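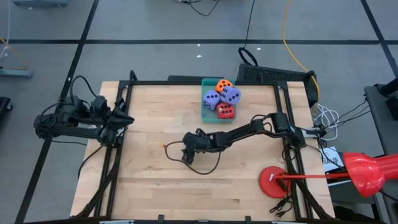 STUDENT PROJECTS / Everyday Objects module

Dice, bin, lamp: a report on tidying one table

Our brief was to choose an ordinary surface, find out why it never stays clear, and write 2000 words on it. We chose a table. The course handbook describes this module as "an invitation to notice", and after a term of noticing one tabletop I can say that I accepted the invitation in full.

The table

The top is butcher block, narrow strips of pale wood running from tan to honey. It is a good-looking surface and people put things on it accordingly. Black tape lines cross the grey floor underneath. We had hoped to write a section on the tape, but two of us disagreed about what it meant and the section was dropped.

The dice

There are four large dice: two purple, one orange and one red. They live in a teal plastic bin near the far edge. In theory they live in it, anyway. One of the purple pair overlaps the rim, although the bin still has bare space at its lower left. We called this the Judel problem, after the board game shop in Stundstead where the dice were bought, and where the shelves are arranged on the same principle. A bin with room in it does not make people push things down. They let go once the object is more or less over the bin, and regard the job as done.

The lamp

The lamp is red, with a round base and a thin rod, and its glossy shade reaches out past the side of the table. It takes up little wood. The power cord takes up more, bundled in a tangle below the base. Our first draft proposed a cord clip. Our second draft proposed a shorter cord. The marker wrote "or move the lamp?" in the margin and we have not fully recovered.

What we recommend

Keep the bin, and put the dice flat in the bottom of it. Tie the cord. Leave the middle of the wood alone, however much it looks like somewhere to put a mug.

We budgeted 17 pounds for improvements and spent 2 of them, on cable ties. The rest has gone back to the department at Henbridge, with a form.

Submitted 9 February 2024 by R. Tamošiūnaitė

Contact the module office | © Henbridge Student Projects | Back to top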